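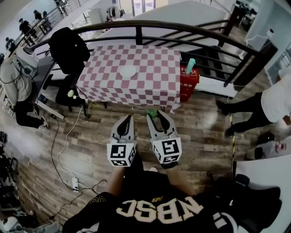 Kungate Table Notes is a collection of short written notes on where small things end up when people are laying a table, playing at a picnic or clearing up afterward, and it grew out of a long friendly argument over what the word "on" means in a room that is being used. Most people will tell you they know what is on a table. Then you get them to write it down and the trouble starts. A round white plate out in the middle of a checkered cloth is easy enough, and everyone writes the same four or five words for it. A cup at the right edge, partly past the tabletop, gets "on the table" from one person and "hanging off the end" from the next, and a little ball on the seat of the office chair, close to the table corner, is tidied away as far as one writer is concerned and lost as far as another is. We wanted those differences kept, with both wordings side by side, and that is what you will find in the files.

Version 2, October release

What is in the download

notes.csv holds the notes themselves, 811 of them, one to a row.
wordlist.txt is the list of spot words we settled on, with our remarks.
cloth_log.txt says which cloth was on the table and whether we straightened it before starting.
changes.txt covers what moved between the first release and the current one.

If you only open one file, open notes.csv, but please do have a look at wordlist.txt before you draw any conclusions from the spot column. Some of the words are used in a slightly more particular way than you might expect, and Gijs Aerts, who put the list together, has written his reasoning next to each entry in a style I think you'll enjoy.

The room

Everything was written up in the upstairs loft at Kungate, which we have had the use of for our get-togethers for a good while now. It's a bright place with a white arched ceiling and curved beams running toward the far end, and the pendant lamps hang well down, so the light on the table is kinder than you would get in an ordinary office. The table stands near a dark metal railing, and past the railing you look down toward the lower level and the stairs. Small round things and railings do not mix well, as we learned fairly early on. There is a spot word for it ("below") and it is used more often than I'd like to admit.

The floor is wooden planks. We mention it mostly for anyone thinking of repeating the exercise at home on carpet, where a dropped plum will stay where it lands and you will get a much calmer set of notes than ours.

The things

We kept the collection of things small and cheerful on purpose. There is a plate or two, something to drink from, play fruit and vegetables, a few balls, and whatever box or tin the lot came in. Leandro Fuentealba brought most of the play food from home, where it had outlived two children and a dog, and the tooth marks on the pear are real. Names in the item column are the names the writers used, so you will find "strawberry", "the berry", "red thing" and once "jam fruit" for what is surely the same object. We thought about merging these and decided to leave them alone. There is a tidy_item column next to it for people who want a single name.

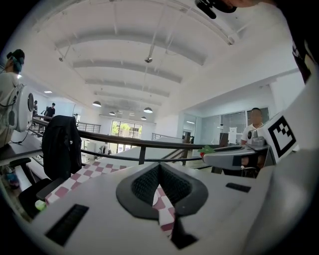
The tidy_item names were chosen by Benjamín Medina, working alone with a large pot of coffee, and he asks me to say that he went by shape first and color second. When a writer's wording gave him too little to go on ("green bit", "the other one"), he put "unsure" and moved along to the next row. I would ask you to respect the unsure rows and leave them unsure. It's tempting to guess from the rows on either side, and we did try that for an evening, and we got it wrong often enough that we put everything back.

How a note gets written

Someone lays out the table or plays with what's there. At a moment of their own choosing, a writer calls out "hold it" and everybody stops where they are while the writer puts down one thing and its spot. A second writer, who hasn't seen the first one's wording, does the same for the same thing. Then play goes on. Both wordings go into the row, first and second, exactly as written, with spelling left as it was.

Writers could use any words they liked in the two wording columns. The spot column was filled in later from the word list, by one of us reading both wordings together. Where the two wordings couldn't be squared, the spot column says "split", and I have a soft spot for the split rows. They are where you find out that Ebuka Isah thinks of a chair pushed up to a table as being part of the table, and that Domingo Garrido thinks no such thing and will defend his view well past lunch.

Columns in notes.csv

note: the row's own number. There are no gaps.
item: what the first writer called the thing.
tidy_item: Benjamín's name for it, or unsure.
first: the first writer's wording for where it was.
second: the second writer's wording.
spot: one word from the list, or split.
activity: laying, playing or clearing.
cloth: plain, checkered or none.
remark: anything else, often blank, sometimes very long.

A few lines as they stand in the file, to give you the flavor:

item: the plate / first: middle of the cloth / second: middle, more or less / spot: center
item: green thing / first: floor under the front / second: by the table, down / spot: under-edge
item: ball / first: on the chair / second: somebody put it on the seat? / spot: chair
item: cup / first: on the table just about / second: going over the right side / spot: split

About the spot words

"Center" is generous. Anything you could reach from either long side without leaning counts as center, whatever a ruler might say.

"Edge" means a part of the thing is past the tabletop. If it's merely close, the word is "near-edge", and we know that is an ugly word. Better ones are welcome.

"Under-edge" is for things on the floor right below the hem of the cloth. It is a different place from "floor", which covers the open planks, and a different place again from "under", which is properly beneath the table where you have to kneel. More than 300 rows use one of these three words, a good deal above what we had pictured when we began with the idea that a table collection would be mostly about the tabletop!

"Chair" is the seat. If a thing is hanging on the back of the chair, or sitting in a pocket of a coat that is hanging there, please see the remark column, where we did our best.

"Rail" is anything resting against the railing or on the floor right up against it. Boxes tend to end up there while people are busy at the table, and stay until clearing.

The cloth

You may wonder why a tablecloth gets its own file. Cloths rumple, and a rumpled hem changes what people call the edge. Play fruit settles in the folds as well, and a thing half tucked in a fold was often missed by one writer and found by the other. The checkered cloth has the extra charm of giving people something to count by, so that with it you get wordings like "three pink squares in from the corner", though others insist on calling the same squares red and a couple of rows contain both colors in one breath. We never told anyone which color to use and we haven't corrected it. If you're searching the wording columns for cloth colors, search for both.

After the checkered cloth came in, the wordings got longer. I can't say how much of that was the pattern and how much was people warming up to the job, as we didn't go back to the plain one for long enough to compare. Please don't use the cloth column to make a strong claim either way.

What the notes are good for

People have told us they used the first release for teaching place words to language learners, and Trernitz, our sister group, turned a part of it into a parlor game that I am told gets quite loud. It should also suit anyone interested in how folks describe a mess while they are in the middle of making it. It would be a poor source for learning how a table ought to be laid. We have no forks on the left to speak of, and a plate may sit there empty through the whole of a pretend meal.

Things we know are wrong

The activity column is weak wherever laying turned into playing, and with this crowd it usually did.

Left and right are from where the writer was standing, and in the early rows nobody put down where that was. Later rows have it in the remark, as "stairs side" or "lamp side".

Two cups were in use during part of the work and both were called "the cup". Benjamín separated them where he could.

Our hope was to reach 1,000 notes before putting out version 2. We stopped short of it when the Skiltgate people needed the big table back, and the cloth no longer fit the one they left us with. If we get a run at it over the winter the remaining notes will go in under the same columns, so anything you build on the present files should keep working.

Using and sharing

Please use the notes freely, pass them around and change them to suit you, and mention Kungate Table Notes somewhere in what you make. The writers' names are left out of notes.csv and we would like it to stay that way, even where you feel sure you recognize Domingo.

Corrections are very welcome. Send the row number along with your suggestion, and if it concerns a spot word, tell us which of the two wordings persuaded you. Mrs. Domínguez at the front desk will pass on anything that comes by post, and paper letters have a way of getting answered first.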